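Workshop notebook, May
Kerwood shed, lutherie bench

Started the hide glue trials this morning and I'm already sold on it! Soaked the granules in cold water overnight, poured off nothing, and warmed the pot slowly in the Bremau double boiler. First batch went stringy, so I let it down with a splash of water until it ran off the brush in a thin sheet. Much nicer.

Test joints so far: 3 pairs of spruce offcuts, rubbed together by hand with no clamps. You slide the two faces back and forth and then they just grab, all at once, and you'd better have them lined up (I didn't, on the second pair). Left them alone after that.

Also went through the stock for the dulcimer back. I keep coming back to the reddish boards. They tap beautifully, a long clear note, and the figure is lovely even when there's a swirl in it.
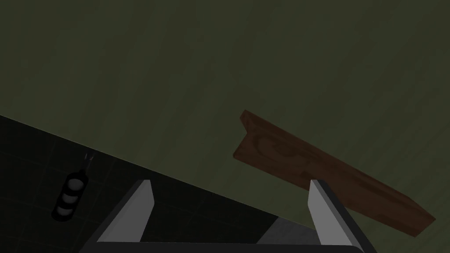
Reddish-brown plank with the knot-like swirl toward one end.

For anyone picking up the Radebe dulcimer after me: the back wants to be bookmatched, so mark the faces before resawing. I'd take it down to just over 3 mm and then scrape. The sander leaves it fuzzy and you lose all that shine in the grain. 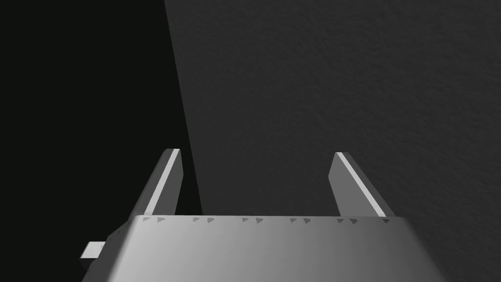
Scale length is still open. I drew it at 900 on the first plan, which is silly long for a lap instrument, but the bass strings sounded so good on the mock-up that I want to try it once before going shorter. Friction pegs for now. The Vidoler tuners are on the shelf if the pegs slip.

Broke one glue joint at 4 p.m. and the wood tore before the glue line did!! More than 40 minutes of open time on the warm pot too. Leaving the other 2 until tomorrow. Need: fresh brush, more spruce, a lid for the pot.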